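Weekend Baker's Hand, Akby Bread, Vunitz Road

Last updated: July

Akby Bread needs one more pair of hands. We are a small bakery with a large oven, a shop counter that seats four if they like each other, and a queue that believes we open half an hour before we do. Our last weekend hand has gone off to study law, having decided it would be less stressful. We wish them well and would like their apron back.

The job is 16 hours a week, split over Saturday and Sunday, with the odd Thursday when the wholesale order for the Sulier cafes gets out of hand. Saturdays start at 4 am. We mention this early in the ad so that you can stop reading now if you need to.

You'll be shaping loaves, loading and unloading the oven, washing tubs, sweeping up flour and then sweeping up the flour you missed. After 7 you'll help on the counter, where you will be asked whether the sourdough has yeast in it. There is a right answer and we'll teach it to you.

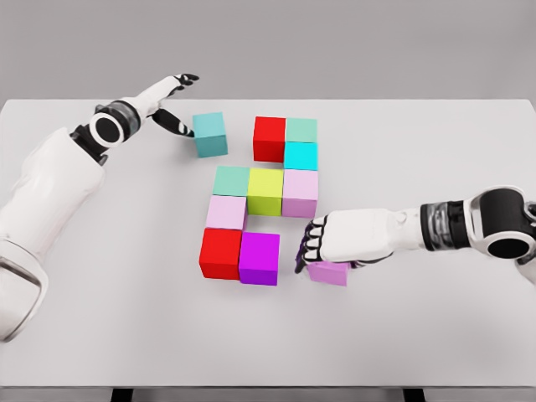 Do I need to have worked in a bakery before?
We'd sooner have someone who turns up on time and can be shown things. If you have baked for a living, good, but you'll still be starting on the tubs like everyone else.

You should be able to lift a 12.5 kg bag of flour without making a speech about it, be on your feet for a full shift, and get yourself here before the buses are running. Parking is free at that hour, along with every other pleasure the street has to offer.

Pay is above award, with weekend penalties and super on top. You also take home bread, more than you'll want by the second month. Your neighbours will become very fond of you and then start avoiding you.

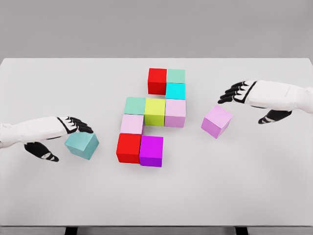 The first 30 days are a trial for both sides, paid at the full rate. We'll tell you how you're going at the end of each weekend, and you can tell us the same. The mixer is a Kjærgaard, older than most of our applicants, and it has a temper on cold mornings. Learning its moods is part of the training.

To apply, drop a letter at the shop or post it to PO Box 1208. Keep it under a page. Tell us what you've done, when you could start and what you like to eat. Please don't ring before noon, as we'll either be up to the elbows in dough or asleep.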